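Speaker notes: The Counter Is Not a Shelf
Friday, January 3, 2025
By the Flandham Home Evenings desk

Okay, wait for people to sit down. Phones away, coffee is at the back, hello to everyone who came in from Zupan in this weather. I'm going to talk for a bit about kitchen counters, mostly the stuff that ends up living on them.
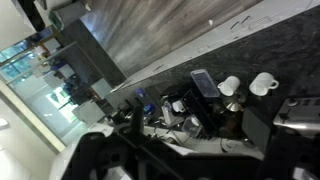

So let me start with mugs, my own weak spot. I own far too many, and for years two of them sat out all day long, one from breakfast and one from whenever I last walked past the kettle. They never made it back to the cupboard. I'd rinse one, set it down, use the other, and by evening I couldn't tell you which was clean! (Pause here, people usually laugh and look at whoever they live with.)

What I do now is pick a spot for the mugs that are in use. Mine is a little tray next to the sink. A mug is on the tray or it's in the cupboard. That's the whole rule and I've kept it going since April, which for me is a record.

Next, the dish rack. Ask for a show of hands: who empties theirs every day? I don't believe half of you. Mine was a second cupboard with worse manners. I'd pull a plate out, eat off it, wash it, put it back in the same slot. If yours is black and your counter is dark granite, watch out, dark things vanish in there. I lost a good paring knife that way for a week and bought another one. Now I empty the rack while the coffee brews, and if I skip a morning I notice by lunch.

Say something about clear plastic containers. I love them with lids and can't stand them without. When we did the swap night in Nikelico there were 70 lids on the table and I went home with 6, all of which fit nothing. So: match them up, stack the boxes, stand the lids on edge in a drawer. And a closed container sitting out on the counter needs a decision. Is it going in the fridge, is it going to work with you, is it empty? Open it and find out. (Don't do the story about the soup. Do it if there's time.)

Small shiny things! Milk jugs, sugar bowls, the pretty copper-looking pieces you got as a present and use when your mother-in-law visits. I'm all for keeping one out if it makes you happy every morning. Mine got shoved behind everything else, though, and I never saw it, so it was just another thing to wipe around. I moved it to the windowsill and put spoons in it. Much better.

Cables. Groan from the room, probably. Walk around the front of the table for this part. Every appliance brings its cord along, and the cords go wherever they like, under the rack, around the cups, through the crumbs. I use those hook-and-loop ties from the Priltano store, 8 in a pack, and I wrap up whatever length I don't need. It takes two minutes per appliance. If you only use the thing on Sundays, unplug it and put it away with its cord wrapped. The kettle gets to stay. I'm not a monster.

Then the back edge, that strip where the counter stops. Cups wander over there, so do bottles. Anything I set down at the far edge I stop seeing after a day or so. I do a sweep before bed with a cloth in one hand, starting at the back and coming forward, and I move each thing toward where it lives. The marks on the edge itself I gave up on. Some come off with dish soap and a soft sponge, some are just part of my kitchen now.

Homework, if they want it: clear a patch the size of a cutting board tonight and keep it clear until next time. Start with just that one patch. I tried the whole counter in one go once and ended up eating dinner standing in the hall.

Questions, then break. Lid swap is in the side room, bring yours in a bag with your name on it. Remind them the chairs need stacking before we leave.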